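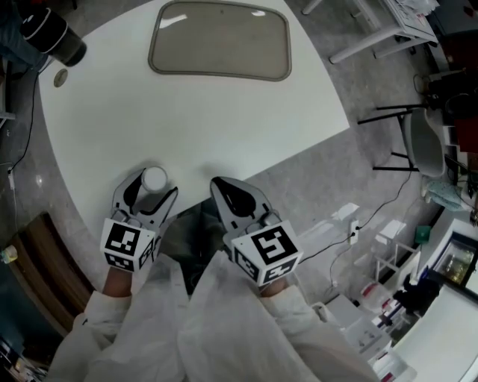 April, 10:40 am

Gripper pose tracking, second pass

Reran the whole tracker this morning with the new marker fusion and it is so much better! The old code picked whichever marker face had the biggest area in the picture and took its pose as the pose of the cube. Fine until the wrist turns, then a side face wins by a few pixels and the pose hops. Two faces of the same cube never agree perfectly, so every handover showed up as a little kick in the trajectory, and the policy was happily learning the kicks.

Now all visible corners on a cube go into one solve, with the cube geometry fixed and the last good pose as the starting guess. Left and right are solved separately. The test log is the white cup one: left gripper holds the cup upright near the table edge, right one comes in open. 3,123 frames in total, 2,117 of them with at least 2 faces found on both cubes. I plotted the left gripper's height over the full log and could not spot the face changes by eye any more. Had to overlay the face IDs to find them. Very happy with that plot, it's pinned above the bench.

Still bad:
- single-face frames seen nearly head on. The tilt flips between the two solutions. Starting from the last pose helps, but after a dropout it can lock onto the wrong one and stay there. Want to keep both candidates alive for a few frames and let the motion decide.
- jaw opening. We read it from the pad edges, and dark pads over the shadow under the table edge give almost no contrast. Works nicely over the white tabletop.
- exposure. White table, white sleeves, so auto exposure pulls everything down. Try metering on the cube regions only.

Botond Lakatos asked whether we should smooth before or after moving everything into the table coordinates. After, I think - head motion is much jerkier than hand motion and I don't want one filter chewing on both. He wants to see numbers, fair enough. Will run it both ways on the same log.

Replay in Magesa works again. The problem was mine: I was writing quaternions w first and the Jirnau exporter expects w last. Lost most of an hour to a gripper that moved beautifully and pointed at the ceiling. Added a check on load so it fails loudly.

2:15 pm

Two-candidate version is in, on the branch called prallby. Messy but it runs, and the first flip I tried it on came out right! Next: rerun the full log, then the smoothing comparison for Botond, then merge if the jaw numbers haven't moved.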